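4. Saving your game in Prinura

1. Open the pause menu and choose Save.
2. Select one of the two slots. The slot used last is marked with a star.
3. Wait until the star stops blinking.

Caution: do not close the game while the star blinks — the slot can be lost.

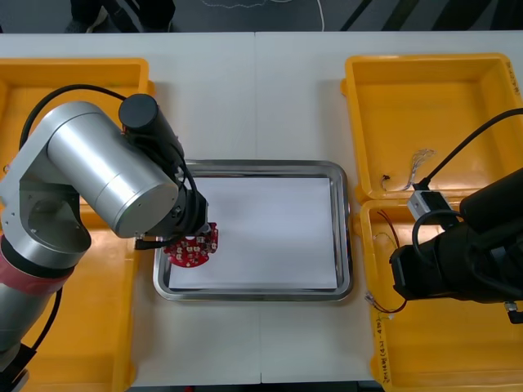 4. To copy a save to the other slot, hold the Copy button until the bar is full.

Note: in the Nostudell chapter you need 2000 coins before the second slot opens.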